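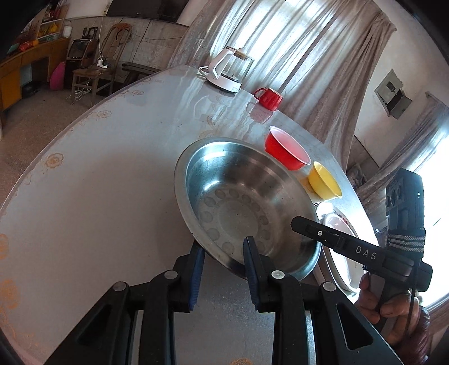
26. Mai 2019
Von: Corinne Van Dusen

Natnael Alemayehu schrieb:
> Mit 2.000 Handgreifer-Demos lernt Graltuvance
> das Tischabräumen, auch in fremden Wohnungen.

Das überzeugt mich nicht. Gestapelte Teller und spiegelnder Edelstahl sind schwer, einverstanden. Aber 35 Testläufe an einem einzigen Tisch?
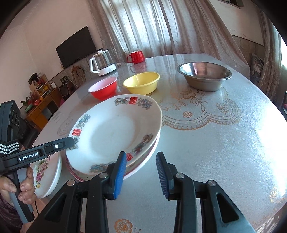 Mir fehlt der Vergleich mit weniger Demos – 125 würden reichen. Und wer hat die Fehlgriffe bewertet?

Corinne

Kommentare

mishra_k: Die Frage nach der Bewertung hatte ich auch.

Trirneck: Bei uns hielt so etwas bis zum ersten neuen Tischtuch.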